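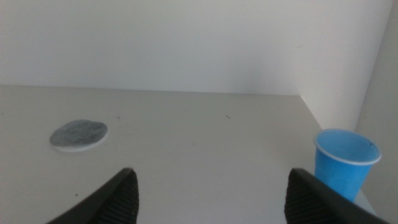
Gray tabletop, white walls.

Print this item | E-mail to a friend

Four nights on Plikano without a car

Members have been asking whether the island of Plikano can be managed without renting a car. I went over in April for four nights to try it, using the Jakon ferry and the island bus, and staying at the Engelhardt in the harbor. It can be done. You will spend more time waiting than you would on the mainland, and there are two places you should probably skip, but I came home having walked more and spent less than on my last trip, when I had a rental car parked outside the hotel for most of the week.

Getting there

The Jakon ferry leaves from Cindthorpe. In April there are two crossings a day, one in the morning and one in the middle of the afternoon. The summer timetable adds an evening boat. Foot passengers check in at the low brick building at the end of the quay, past the car lanes. The sign for it faces the car lanes, so if you are coming from the train station you will walk up behind it. Follow the railings and keep the water on your left.

A foot passenger ticket was $40 round trip. There is no discount for buying both legs together, but the return is open for a month and you can use it on any crossing that has space. On the days I traveled there was plenty of space. I was told that in August the afternoon boat fills up and people with open returns can be left on the quay until the next one.

The crossing takes a little under two hours. There is a cafeteria on the main deck with soup, sandwiches and a hot dish that runs out early. The seats at the front of the upper lounge have the best view and the most noise from the door. If you are prone to seasickness, sit low down and toward the middle. We had a swell for the last half hour going out, and several passengers were lying on the benches by the time we came in.

Large bags go on a luggage cart that is wheeled on ahead of the foot passengers. Mine came off among the first. The cart is left at the foot of the ramp on the island side and everyone helps themselves, so put a tag or a ribbon on a plain black suitcase.

The hotel

The Engelhardt is five minutes from the ferry ramp on foot, up one short hill. It has been open under the same family for a long time and has a plain front with green shutters. Half the rooms look over the harbor and half look over the yard, where the bread van arrives before six. I had a yard room and woke up with the van every morning. The harbor rooms cost more and are worth it if you sleep lightly.

The manager is Detlef Kohlhase, who took over the desk from an aunt and still takes reservations by phone as well as online. He asked me to pass on that the hotel does not charge members a single supplement outside July and August, but you have to mention it when you book. It is not on the website. I checked, and my bill matched what he had quoted.

Breakfast runs from seven to nine thirty and is included. Dinner is served on four evenings a week and has to be ordered by noon. The choice is fish or something without fish. I had the fish twice and a barley dish once, and on the fourth night I ate at the place on the corner by the chandlery, where the portions are bigger and the service is slow.

There is no elevator. The stairs are steep between the second and third floors, and anyone who has trouble with stairs should ask for a room on the lower floor. Mr. Kohlhase says there are three of these and that they go first.

The bus

The island bus runs in a loop from the harbor, up through the villages on the east side, over the pass and back along the coast road. It goes clockwise in the morning and counterclockwise in the afternoon. This is printed on the timetable in small type and it matters a good deal. If you want to get from the harbor to the west beaches in the morning, you ride nearly the whole loop to get there, which takes an hour and ten minutes. Coming back the same way in the afternoon takes just as long. On my second day I walked out along the coast path instead, and rode the bus only for the return.

Pay the driver in cash, in small bills or coins. The card reader was out of order on three of the five buses I rode. Drivers will stop between the marked stops on the east side if you wave from a place where they can pull over. On the coast road they won't.

The last bus leaves the far side of the island at 5:20. After that you are dependent on the one taxi, and the driver goes home for supper. Put the hotel's number in your phone before you set out.

Walking

Three walks can be done straight from the harbor with no bus at all. The shortest goes out to the light and back and takes an hour and a half. It is paved as far as the boatyard, then gravel. The second follows the coast path west to the first of the beaches, a little over five miles one way, and is level apart from one set of steps cut into the rock. There is a handrail on the steps, but I would not want to go down them in a high wind.

The third is the climb to the top of the island. The summit marker gives the height as 1,272 feet, and you start from sea level, so you earn every foot of it. The path is well marked with yellow paint until the last wall and then not marked at all. Go through the gate and bear right. I bore left and lost forty minutes in heather. From the top you can see the mainland on a clear day, including the water tower at Cindthorpe. I had cloud on my first attempt and went up again on the last morning.

Boots are better than shoes for the climb. For the other two, ordinary walking shoes are enough. I carried poles all four days and used them on one.

What I would skip without a car

The gardens on the north shore are listed in every guide to the island. They are two miles from the nearest bus stop along a road with no shoulder, and in April they are open only in the afternoon. By the time you have walked there from the bus you have less than an hour before you need to start back. I turned around at the gate. If you have a car, or can share the taxi with two or three others, go in late May when the azaleas are out.

The other is the pottery village. The bus does go there, but it stops at the top of the hill and the workshops are at the bottom, and two of the three were closed for the season. The one that was open had mostly mugs.

Food and supplies

There is one full grocery store, at the harbor, open until seven. The villages have small shops that close for lunch, some of them for two hours. Buy what you need for a day's walking before you set out. Tap water is fine everywhere on the island. There is a bakery behind the church that sells a flat onion bread in the mornings, and two of those with a piece of cheese made a good lunch on the beach.

The island has a year-round population of 800, and the pharmacy keeps short hours to match. Bring prescription medicine with you and bring more than you need in case the ferry doesn't run. It was held in port for a day the week before I arrived.

What it cost

I won't list every meal, but the four nights at the Engelhardt with three dinners came to less than I paid for the rental car alone on my previous visit. Bus fares over the four days added up to the price of one modest dinner. The taxi, which I took once, from the west beaches after missing the 5:20, was another $40, and I sat on a wall for most of an hour before it came.

If you're going this year

Book the hotel first and the ferry second. The Engelhardt is closed from the middle of November until the end of February. Jakon posts its summer timetable in the spring and sometimes changes the morning sailing by fifteen minutes or so after that, so check again the night before you travel. The train from the city gets into Cindthorpe with twenty-five minutes to spare before the morning boat, if it is on time. I stayed overnight in Cindthorpe on the way out, at a guest house across from the station, and would do it again.

Members who have been to the north side of the island by bicycle are invited to write in. The hotel has four bikes to lend and I did not try them. The pass looked steep from the bus window, and I would like to hear from someone who has been over it with luggage.

Print this item | E-mail to a friend

This site uses cookies to remember your newsletter settings. By continuing to read you agree to their use.

Contact the newsletter desk | Copyright, all rights reserved | Back to top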